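工单主题：共享打印服务升级后，部分终端提交作业停留在“正在处理”状态
工单类别：基础设施／打印与文档输出
影响范围：Plollholm 办公区三层及四层，行政、档案、采购三个部门
优先级：二级（自三级上调）
当前状态：已解决，待申请部门确认
登记日期：2022年11月19日

一、问题描述

申请部门反映，自打印服务器完成版本升级后，部分办公终端向共享打印队列提交作业时，作业在队列中长时间显示“正在处理”，既不输出，也不返回错误提示。用户取消作业后，队列中仍残留条目，后续作业随之阻塞。重启终端可暂时恢复，但再次提交多页文档时问题重现。

受影响的终端均通过 Levora 打印管理平台获取驱动程序及队列配置。未接入该平台、以直连方式使用打印设备的终端未见异常。档案部门因月末归档需要，批量输出任务较多，所受影响最为明显，故经服务台评估后将本工单优先级上调为二级。

二、环境信息

服务器端：Levora 打印管理平台，升级后版本，部署于总部机房虚拟主机。
终端：Brovness 系列办公台式机及便携式计算机，接入平台的终端共110台，其中出现故障的为40台。
打印设备：Takagi 多功能一体机4台，固件版本一致，均启用身份认证后取件功能。
网络：有线接入，办公区与机房之间经核心交换机转发，无跨地域链路。

三、初步排查

服务台接单后首先核查打印设备本身。经现场检查，各设备面板无报警，纸张与耗材充足，本地复印、扫描功能正常。自设备面板打印配置页，输出结果完整。据此排除设备硬件故障。

其后对网络连通性进行测试。由故障终端向打印服务器及设备管理地址分别发起连续探测，未发现丢包，响应时间处于正常区间。核心交换机端口统计无错误帧增长，访问控制列表自2月以来未作变更。网络侧原因暂予排除。

服务台随后在故障终端上清空本地后台处理目录，并重新启动后台打印服务。操作完成后，单页测试文档可正常输出；提交包含图表的多页文档，作业再次停滞。此项操作仅能作为临时处置手段，不能视为解决方案。

四、二线分析

工单转入二线后，技术人员自服务器端导出升级前后的队列配置，并逐项进行比对。

比对结果显示，升级程序将“客户端渲染”选项由启用改为停用，渲染工作因此全部转由服务器承担。服务器收到作业后，需先将原始文档转换为设备可识别的页面描述语言，再转发至取件队列。在作业并发较多时，转换进程达到上限，后续作业即处于等待状态。

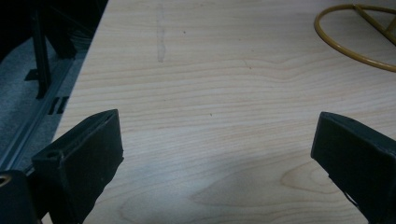 上述变更可以解释作业处理缓慢，但不足以说明为何仅有部分终端受到影响。技术人员进一步检查终端驱动程序版本，发现故障终端所安装的均为旧版驱动，而运行正常的终端已在升级窗口期间自动完成更新。旧版驱动在提交作业时，不会向服务器声明其渲染方式；新版服务器程序收到此类作业后，按默认规则等待终端回传渲染参数，等待时限为60秒。时限届满后，服务器重新发起请求，终端仍无应答，由此形成循环，作业遂长期停留于“正在处理”状态。

关于旧版驱动未能更新的原因，经查阅平台推送记录，上述终端在推送任务执行期间处于关机或休眠状态。平台将任务标记为“已下发”，但未收到终端的完成回执，亦未再次推送。平台默认策略中，“未回执终端自动重试”一项处于关闭状态。

五、处理过程

第一步，在服务器端恢复“客户端渲染”设置，并重新启动队列服务。实施后，服务器转换进程负载回落，新版驱动终端的作业输出速度恢复至升级前水平。旧版驱动终端的故障仍然存在，与分析结论相符。

第二步，选取档案部门的故障终端作为试点，手动卸载旧版驱动，清除残留的端口映射，再由平台重新下发新版驱动。试点终端连续提交多页文档、双面文档及含嵌入字体的文档，均可正常输出，队列无残留条目。

第三步，将更新任务扩展至其余故障终端。为避免影响日常办公，任务安排于非工作时段执行，并提前通知各部门保持终端开机。首轮推送后，仍有少量便携式计算机因不在办公区而未能接收任务，已在其重新接入内部网络后补充执行。

第四步，启用平台中的“未回执终端自动重试”策略，并将未回执终端清单纳入服务台每日巡检内容。

六、验证结果

更新完成后，服务台会同申请部门进行验证。验证内容包括：普通文本文档单面及双面输出；含图片与表格的多页文档输出；批量提交后取消部分作业，检查队列是否残留；身份认证后在任意一台设备取件；终端休眠唤醒后首次提交作业。

以上各项均符合预期。其中，休眠唤醒后首次提交作业时，取件列表的显示存在短暂延迟，刷新后恢复正常。经确认，该现象在升级前即已存在，与本次故障无关，已另行登记，由平台维护单位在后续版本中评估。

七、对申请部门的说明

请各部门注意以下事项：

1. 如作业再次出现停滞，请勿反复提交同一文档，应先在取件界面取消作业，并将文档页数、提交时间及终端编号告知服务台。
2. 请勿自行从外部网站下载并安装打印驱动程序。未经平台登记的驱动可能覆盖现有配置，导致身份认证取件功能失效。
3. 长期不在办公区使用的便携式计算机，返回后应先接入有线网络并保持开机，待驱动更新提示消失后再提交打印作业。
4. 涉及归档的批量输出任务，建议分批提交。

八、遗留事项

平台升级程序修改既有配置一事，已向 Levora 平台维护单位提交书面反馈，要求其在升级说明中列明受影响的配置项，并提供升级前后配置比对工具。对方已受理，尚未给出答复时间。

内部变更管理流程亦作相应补充：今后凡涉及打印、文件共享等公共服务的升级，实施人员应在升级前导出完整配置并归档，升级后逐项核对，核对记录作为变更单附件一并提交。终端驱动更新的完成情况，应以终端回执为准，不得以“已下发”状态作为完成依据。

九、处理记录摘要

服务台：受理工单，完成设备及网络初步排查，清空本地后台处理目录，问题复现，转二线。
二线技术组：完成配置比对，确认渲染设置变更及旧版驱动兼容性问题，提出处理方案。
服务台：完成试点终端更新及验证，结果正常。
二线技术组：完成其余终端更新，启用自动重试策略，更新知识库条目“打印作业停留于正在处理状态的处置办法”。
服务台：向申请部门发送处理结果及使用说明，工单状态改为“已解决，待确认”。

申请部门如在确认期内未提出异议，本工单将由系统自动关闭。关闭后如同类问题再次发生，请新建工单，并在“关联工单”一栏填写本工单编号，以便调取既往处理记录。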